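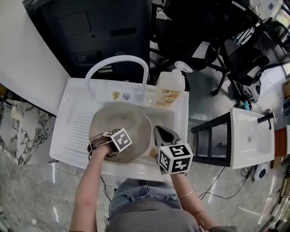
Betreff: Re: [handgreifer-liste] Würfel am Greifer wackelt, Kalibrierung weg
Von: Szabolcs Bodnár
Datum: 5. Oktober 2022

Hallo Solène, hallo Liste,

ganz kurz, muss gleich wieder runter zum Waschplatz.

Solène Leblanc schrieb:
> Bei uns in Fodville springt die Pose vom rechten Würfel, sobald jemand
> den Greifer dreht. Linke Hand läuft sauber. Neu kalibriert habe ich
> schon 3 mal, hält jedes Mal bis zur nächsten Schicht.
> Liegt das am Halter oder an der Software? Und wie befestigt ihr
> den Würfel an der linken Hand, auch geschraubt?
> Gruß, Solène

Halter. Hatten wir im April genauso. Schrauben am Greifergehäuse nachziehen, über Kreuz, dann erst kalibrieren. Andersrum bringt nix. Wenn das Gewinde schon ausgeleiert ist: Einsatz rein, Teil 587 aus der Lecomte-Liste, nicht das alte.

Links: nein, Lederriemen um den Handrücken, Würfel sitzt da drauf. Riemen stramm, aber so dass die Finger noch greifen können. Hutkrempe, Lappen, sowas hält man sonst nicht ordentlich über dem Becken. Leder dehnt sich mit der Zeit, also zu Schichtbeginn ein Loch enger probieren und Offset prüfen.

Sonst noch:
- Muster auf den Würfelflächen abwischen, weiches Tuch, kein Alkohol. Seifenspritzer reichen schon, dann fehlt ihm eine Fläche und die Pose springt. Vieleicht ist es bei dir sogar beides.
- Backen vorne an den Spitzen anschauen. Wenn die nicht mehr sauber zugehen, stimmt die Öffnungsweite im Log nicht. Bei uns nach 300 Durchläufen getauscht.
- Glänzendes Becken + Deckenlicht = Reflexe. Lampe drehen, nicht die Belichtung hochziehen.
- Schmuck am Handgelenk ist ok solang er unter dem Greifer bleibt und nichts verdeckt.
- Kabel vom Becken weg und nach unten führen. Zug am Stecker war bei uns der Fehler 67, hat mich einen ganzen Nachmittag gekostet.

Software würd ich erstmal in Ruhe lassen. Das Dadano-Update hab ich noch nicht drauf, kann dazu also nix sagen. Hat das in Prirkwood schon jemand laufen??

Schick mir das Log von der rechten Seite, schau ich heut abend rein. Bitte mit der Kalibrierdatei, letztes mal hat die gefehlt.

Gruß
Szabolcs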